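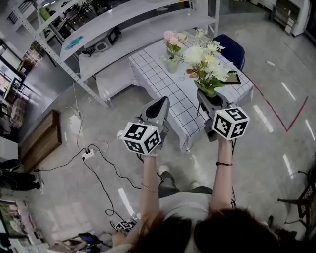
**Zaragoza, abril**

Hilo sobre regar plantas de interior con agua dura. Lo escribo porque llevo varios mensajes privados con la misma pregunta: puntas marrones, costra blanca en la tierra, hojas nuevas amarillas. Casi siempre empiezo preguntando por el grifo.

---

Mi agua, medida en la cocina a primera hora: 643 µS/cm. Es conductividad, o sea, sales disueltas en total. No te dice cuánta es cal y cuánta es otra cosa, pero sirve para comparar un recipiente con otro.

---

El medidor es un Nisero de los de bolsillo. Lo enjuago con agua destilada antes y después. Si lo guardas sucio, la siguiente lectura sale alta y te vuelves loca buscando el motivo.

---

La costra blanca de la superficie suele ser cal y restos de abono. Se rasca con una cuchara, se tira y se repone con sustrato limpio. Si la maceta es de barro y está blanca por fuera, es lo mismo que sale por los poros. A la planta esa mancha no le hace nada.

---

Lo que sí le hace daño a muchas es que el sustrato se vaya volviendo alcalino. Con el pH alto el hierro está ahí, pero la raíz no lo puede coger. Hoja nueva amarilla con los nervios verdes: clorosis férrica. Hoja vieja amarilla entera: mira antes el riego.

---

Las que peor lo llevan en mi casa: gardenia, azalea, calatea y los helechos. Las que no se enteran: potos, sansevieria, aspidistra, cintas (algo de punta seca, nada más). Si vives en zona de agua dura y estás empezando, compra de la segunda lista.

---

Dejar el agua reposar toda la noche no quita la cal. Se va parte del cloro, si es cloro libre, y el agua se pone a temperatura ambiente, que en invierno se agradece. La cal se queda donde estaba.

---

Hervir quita algo. Precipita una parte de los bicarbonatos y queda en el fondo de la olla. Hay que dejar enfriar del todo y no echar el poso. Yo lo hice un invierno entero y acabé harta, por el gas y por la olla.

---

Jarra filtrante: tengo una Setik. Con el cartucho nuevo baja bastante, con el cartucho viejo no baja nada. Si la usas para beber y encima para regar, el cartucho se acaba antes de lo que dice la caja. Mide, no te fíes del calendario.

---

El descalcificador doméstico de sal NO. Cambia el calcio por sodio y el sodio es peor para las raíces. Si tenéis uno en casa, buscad un grifo que no pase por él. Suele haber uno en la terraza o en el garaje.

---

Lo que uso ahora: 2 partes de agua de lluvia y una del grifo, para las delicadas. El resto, grifo directamente. La lluvia la recojo en el balcón con un cubo tapado con malla. Descarto lo primero que cae después de una temporada seca, que arrastra mucho polvo.

---

Cuando no llueve (o sea, casi siempre, esto es Zaragoza), agua destilada o de ósmosis mezclada igual. Sola tampoco la recomiendo si no abonas con calcio y magnesio. Una planta regada meses con agua pura y nada más también se queda pálida.

---

Limón o vinagre en la regadera: se puede, pero con tiras de pH al lado. «Un chorrito» no es una medida. A una azalea le puse un chorrito y se me fue a un pH de ensalada. Sobrevivió porque regué otra vez encima con agua normal.

---

Lavado de sustrato, cada 6 meses: maceta a la ducha, agua de la buena, despacio, hasta que salga bastante por abajo. Espero a que escurra y repito. En total, 3 pasadas. Después, nada de plato con agua estancada.

---

Esto último me lo explicó Man-lok Lo, de la floristería Velura. Yo le llevaba hojas secas en una bolsa para que me dijera qué plaga era. No era plaga. Era no vaciar nunca el plato.

---

Quelatos de hierro: para pH alto, busca en la etiqueta EDDHA. El EDTA en tierra muy caliza dura poco. Tiñe de rojo todo lo que toca, incluidos manteles blancos. Echadlo en el fregadero o en el balcón.

---

Las hojas que ya tienen la punta marrón no se arreglan. Córtalas en bisel si te molestan y fíjate solo en las nuevas.

---

Me preguntáis por las orquídeas. Van en corteza y el agua les pasa de largo, así que es otro tema. Lo dejo para otro hilo cuando termine de trasplantar las mías.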